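Sorting the fake flowers

I have kept artificial flowers for years, mostly in one plastic tub under the stairs. I don't buy many at a time. A stem here and there when something is marked down, a few handed on by my aunt when she moved to Broddale. By August the lid no longer closed, so I took everything out and went through it.

The first job was dust. Fabric petals hold on to it more than you'd think, and plastic leaves show it. I use a soft paintbrush for the roses and a damp cloth for the leaves. Tullio Melis, who used to do window displays in Tremmont, told me to put small silk flowers in a paper bag with a spoonful of salt and shake it. I tried that with the small blue ones. It worked fairly well, but I was picking salt out of them for a while afterward, so next time I'll do it outside.

After that I sorted by stem length, which I had never done before. I used to sort by color. Color looks nice in the tub but it doesn't help when you are standing in front of a vase. Tall single stems go in one pile, roses with medium stems in another, and anything with a big soft head, like hydrangea, goes in a third. I had 70 stems in total and threw out 12. Those were frayed at the edges or had a head that wouldn't stay on. I saved the leaves from two of them.

Then the containers. I own more vases than I need and only use a few. The ribbed one is brownish with a bit of mauve in it, and it narrows a little toward the base, so stems stay fairly close together. The blue pot is wide. One tulip in it looks like very little, and you have to decide early whether you want it full or whether you want it plain.

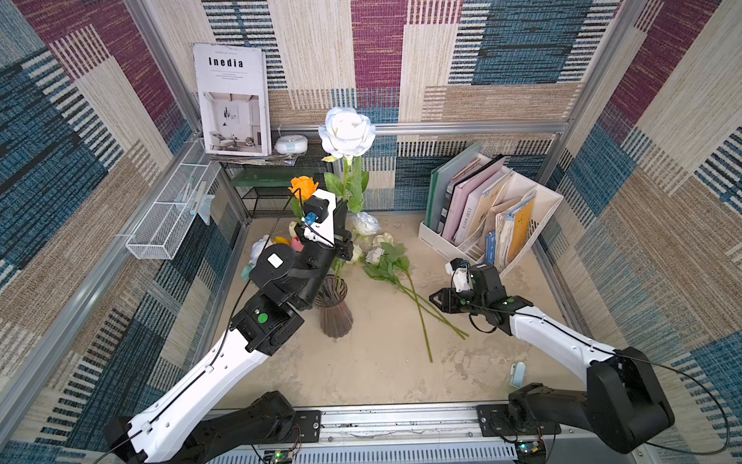
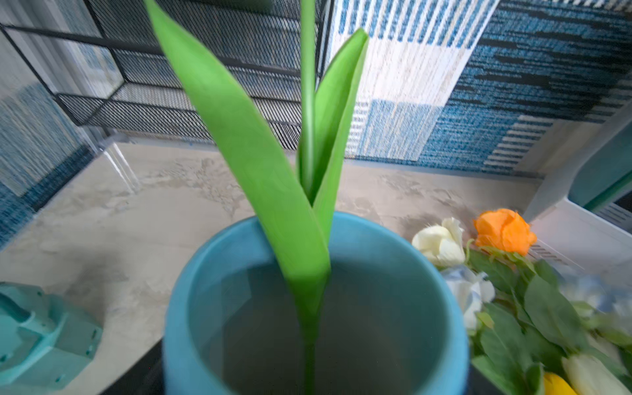 Do artificial flowers need something in the bottom of the container to hold them up?
It depends on the width of the opening. A narrow vase will hold a few stems without help, but a wide pot needs dry foam, gravel or a ball of chicken wire.

I went with foam for the pot. I had a block of the gray dry kind left over from a wreath, and I cut it with a bread knife a little larger than it needed to be and pushed it down until it was tight. Don't use the green foam meant for fresh flowers. It crumbles, and the dust gets into everything.

Wire stems can be bent, which is the main advantage they have over real ones. I put a small bend in each stem near the top so the heads don't all face straight up. If a stem is too long, I fold the bottom end back on itself before I cut anything. I have cut too many stems short and regretted it. When I do cut, I use the old side cutters from the garage. Wire ruins scissors.

Leaves matter more than I used to think. Mine had been lying flat in the tub and were creased against the stems. Nives Russo suggested a hair dryer on low, held well back, and then shaping them by hand while they are warm. It took me 20 minutes to do a handful. The broad ones came out better than the narrow ones, which still have a kink in the middle. I turned those toward the wall.

The arrangement I settled on for the hallway has the big white rose as the tallest thing and the orange one a little lower. I tried them level first and they competed. I left the hydrangea out of it and put it in the bedroom, where it can be on its own.

Everything else went back in the tub, tall stems at the bottom, roses on top with tissue between the layers. The lid closes now. I still have to find somewhere for the spare vases, and I'd like a second orange rose if anyone sees that kind for sale. The shop in Cuevas where I got mine has stopped carrying them.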